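Brolta Teaching Kit
Code 3434
Sold by Rojanasak, Hultside and Paninthorpe

The Brolta kit is for people who would like a small robot arm to do a small job and would sooner show it than write to it. You take hold of a handle, you do the job through the arm, and the software keeps a record of every joint along the way. Do that enough times and you have something worth training on. Do it twice and you have a very confident arm that misses.

Two ways of showing

By hand: switch the motors to slack, hold the arm by the wrist and walk it through the movement. Good for learning where the reach runs out. Less good if your sleeve ends up in every camera view, which it will.

By remote: a second arm, the leader, clamps to your side of the bench. Move it and the follower copies. Squeeze the trigger and the gripper closes. Most buyers settle on this within an afternoon, usually after reviewing footage of their own elbow.

The starter task is block into tray. We know. Everyone wants to begin with folding shirts, and Vichien Ruangrit on our support desk has a polite letter ready for them. Block into tray has a reach, a grasp, a lift, a carry and a release, and you can put it all back in two seconds and go again.
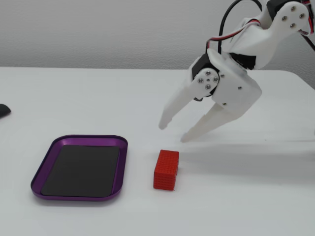
Plan on 25 demonstrations before the first training run, and look at what you get before recording any more. The number we quote for a dependable result on the starter task is 300. It sounds worse than it is. Chenxi Liang, who wrote the handbook, recommends doing them in short sittings with a cup of tea between, and stopping as soon as you start getting clever.

Getting clever is the main cause of bad data. Somewhere in the second sitting a person discovers they can flick the block in from a height. The arm will learn this too, with none of the charm. Pick one way of doing the job and keep to it. Move the block between takes and turn it now and then, but let your own habits stay dull.

If a take goes wrong, the left pedal bins it. If you fumbled and then recovered neatly, keep it; arms fumble as well, and they need to have seen somebody get out of trouble.
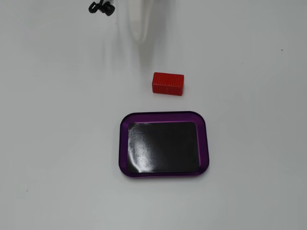

Camera mounts are adjustable and should be left alone once you have adjusted them. Half the calls we get in June are from people who moved the bench nearer a window and found their trained arm had gone vague. Mark the feet of the mounts with tape. A plain worktop helps, and so does a block that is a very different colour from whatever it's sitting on.

What comes in the box

Follower arm with two-finger gripper
Leader arm with trigger handle
2 bench clamps
2 camera mounts (cameras sold separately, sorry)
Foot pedals, left and right
Power supplies and leads
Printed handbook, with corrections slip

What does not

Patience, a computer, and anything to fold.

Customer comments

"Set it up before lunch and had it picking things up by the next morning. It prefers approaching from the left. So do I, apparently." Kulap Intarasuk

"Clear handbook. The chapter on cable routing should come before the chapter where you snag the cables." Daranee Jitpraphai

The second comment has been passed to Chenxi, and the chapters will swap places at the next printing.

Orders and returns

Kits are built to order at Hultside and can be collected from the Paninthorpe counter. Spare fingers, pedals and clamps are kept in stock. For school and college orders, ask for Ratree Rojanasak and quote the code at the top of this page.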